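Plarkwood Apple-and-Plate Set
README and data card, maintained by the Husumora Robotics Club

Hi, and welcome to our first shared dataset! If you just want to load the files, skip down to "Getting the files to open." If you're a student club thinking about collecting your own, read the whole thing, since a lot of it is stuff we wish we'd had in front of us when we started.

What it is

Plarkwood is a small set of tabletop recordings made by students for students. Every recording uses one apple, one white plate and one gray cloth. We picked the simplest pairing we could think of, because our club has a lot of first-year members and we wanted everybody to be able to look at a recording and argue about it without needing a glossary. (They do argue. It's great.)

The set has 500 recordings in the training folder. Each one comes with head-camera video, joint positions and a one-line instruction in plain English. The instructions were typed by club members, so you'll find "put the apple on the plate," "apple to plate please" and at least one "fruit goes home." We kept them all. A model that only understands one person's phrasing isn't much fun.

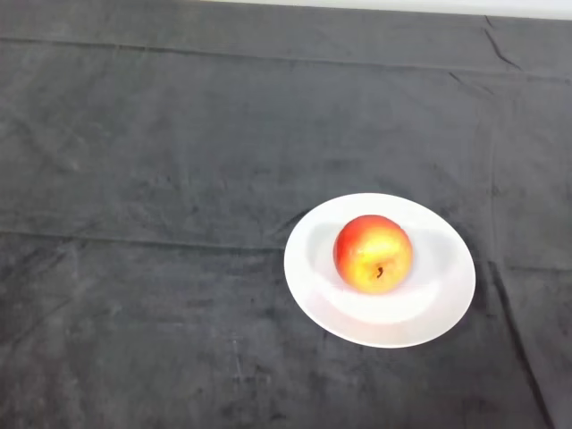 Labels

Every still we exported has one of three labels:

on_plate: the apple is resting in the plate
off_plate: the apple is resting on the cloth
unclear: anything else, including an apple in the air or hidden from view

Two people label each still separately. If they disagree, Chiamaka Nnaji gets the deciding vote, and she writes her reason in notes.txt. Those notes are worth reading! She has strong feelings about what counts as "resting," and after reading a page of them you will too.

The labels say where the apple is in that one still. They don't say whether the attempt was a good one. For that, look at the outcome column in episodes.csv, which was filled in by whoever was driving at the time.

Distance matters more than we expected. Our early off_plate stills all had the apple way out on open cloth, and our baseline got lazy and decided that any apple near a plate must be on it. So we went back and added plenty of close calls. A typical one has the apple standing on the cloth right beside the empty plate, stem up, with a narrow gap of dark fabric between them.

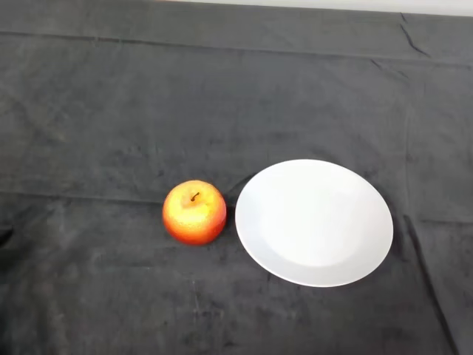 Once those were in the training mix, the baseline stopped guessing from the neighborhood and started paying attention to the rim, and Farhad Tehrani ran down the hall to tell the math club, who were very polite about it.

Lighting and cloth

The plate is bright and the cloth is dark, so exposure is a compromise. Expect blown-out highlights on the plate and a shiny spot on the apple. We tried turning the lights down and lost the creases in the cloth, and the creases turned out to be handy for checking whether the camera had been bumped between recordings. Please don't crop them away until you've done your own check.

The cloth keeps its fold lines no matter how long we smooth it. We gave up ironing in December.

Getting the files to open

1. Unzip everything into one folder. The loader, Wallin, looks for episodes.csv at the top level and will complain loudly if it isn't there.
2. Run the check script before anything else. It reads the first still from every recording and prints the name of any file it can't open.
3. Start with the small config. It trains on our oldest club laptop with a batch size of 6, so it should run on yours.
4. When that works, try the full config and go get a snack.

If Wallin says a recording is too short, it means fewer than 700 time steps were saved. Those are real recordings that were stopped early, and you can include them with the keep_short option.

Known problems

Recording 1844 has the wrong instruction attached. (The numbering has gaps, because we kept the original capture numbers.) The fix is in the next release.

One kind of plate and one kind of fruit means a model trained here will probably be baffled by a pear. We'd love to see somebody try.

Using it

Class projects, club projects, competition practice: all yes, please! We made Plarkwood as our entry for the Bredivon student challenge, and the rules let us share it freely. Credit the Husumora Robotics Club somewhere in your write-up, and send us what you make. Farhad prints the good ones and tapes them to the workshop door.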